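Progress report: household handling work, visit day and follow-up
Prepared by Tove Bach for the program office at Hennessy
Covers the period up to the end of September

Summary

The main event of this period was the visit day on Friday, when the home recording work was shown to guests from Hennessy and from our partner Nimach. We had been asked in the last review to show the work in a lived-in home and in a normal bedroom, with no staging beyond what a session usually needs. We did that. The folding task was shown in full, the questions were mostly about data quality and pay, and two actions came out of it. The recording target for the period was 900 accepted episodes and we met it. Spending is in line with the plan, apart from travel, which is explained further down.

What was shown

The visit had two parts. In the morning Ivars Jõgi gave a short talk at the Meltar office on how the handheld grippers are used and how the recordings are turned into training material for the arm. After lunch the guests went to one of the homes on our list, where a session on folding and stacking clothes was running.

Folding was chosen over the kitchen tasks for two reasons. It is the task where we are furthest behind our own plan, and it is the one the Hivov arm will be tested on first. We thought it better for the guests to see the harder work.

The session used a pair of grippers, one in each hand, with the clothes on the bed. Plaid and patterned fabric was part of the set on purpose. Plain cloth is easier for the model to follow, and after the spring tests we were told that it had learned to rely on it.
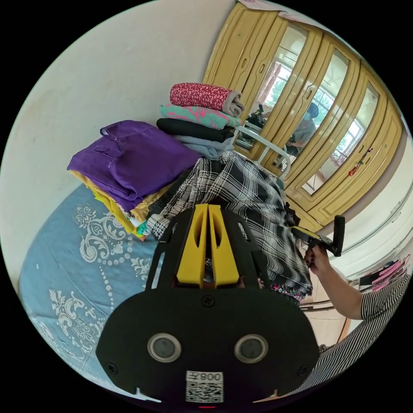
The guests watched from the doorway in two groups, as the room would not take everyone at once. Each group stayed through several complete folds. Ivars stood in the hall and answered questions there so that the operator could keep working. Between groups there was a short break to check the recordings on the laptop. Two episodes had to be dropped because one of the grippers had lost tracking for part of the fold. We showed the guests the dropped episodes as well, and they asked to see how the software flags them. Ivars has since sent them the written rules.

Questions from the guests

Most of the time went to three subjects.

The first was how much the operators differ from each other. They do differ, and quite a lot. Some people fold a shirt in the air before setting it down, others lay it flat and work from the sleeves. We have not asked anyone to change their habit. The guests from Nimach would prefer one fixed method, at least for the first test on the arm. Our view is that a mix is more useful in the long run, but we agreed to mark the method in the notes for each episode so that either choice can be made later.

The second was the homes. Hennessy wanted to know how they are found and what people are told. Every household gets a written sheet and a phone call before the first session, and can stop at any time. Personal papers and family photos are put away before recording starts. One of the guests asked if people in the background or in mirrors are removed from the recordings. Faces are blurred in the processing step before anything leaves our server. We were asked to put this in the sheet in plainer words, and the new text is being written now.

The third was pay. Operators are paid by the hour and not by the episode. We had tried paying by the episode in the first months and the folds got sloppy, so we went back. The guests had no objection.

Results for the period

The folding work now covers shirts, trousers, towels and light dresses. Thin cloth remains the hardest. The fingers close on it well enough, but it tends to slide when the second gripper moves in to take the other side, and operators slow down to deal with that. Average episode length is up as a result. We do not see this as a problem for the data, but it does mean fewer episodes per session, and the plan for the next period has been adjusted.
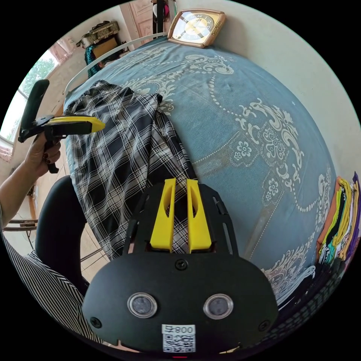

Stacking goes better. Once an item is folded, moving it to the pile is quick and nearly all of these episodes are accepted. The arm has already been run on a small part of the stacking data in the Hivov lab. It placed towels on a pile without trouble and did poorly with anything with sleeves. Those runs were a first look and we would not read much into them.

We also moved to new checks for tracking loss. The old check was made after the session, on the server, and by then it was too late to repeat a fold. The new one runs on the laptop during breaks - the same one the guests saw - and it has cut the share of dropped episodes since it was put in.

Problems and delays

Homes have been harder to book than expected. We planned for 5 new ones in the period and got all of them, but the last came in very late, and most of its sessions will fall in the next period.

Travel cost more than planned. Two of the new homes are far from the office and the equipment has to go by car. We have covered the difference from the money set aside for repairs, which was hardly touched. If the next homes are also far out we will come back to you before booking them.

The finger pads wear faster with cloth than they did with kitchen items. Spare sets have been ordered.

Actions agreed on the visit day

Mark the folding method in the notes for each episode. Ivars Jõgi, already started.

Rewrite the household sheet, with a clearer part on faces and blurring. Tove Bach, draft to Hennessy before the next call.

Next period

Recording will go on with folding as the main task, with more knitwear and children's clothes. The first proper test on the Hivov arm is planned once the method notes have been added to the older episodes. Nimach has asked to be present for it, and we have said yes. Hennessy is welcome to send someone too - please let Ivars know who is coming so that he can arrange access to the lab.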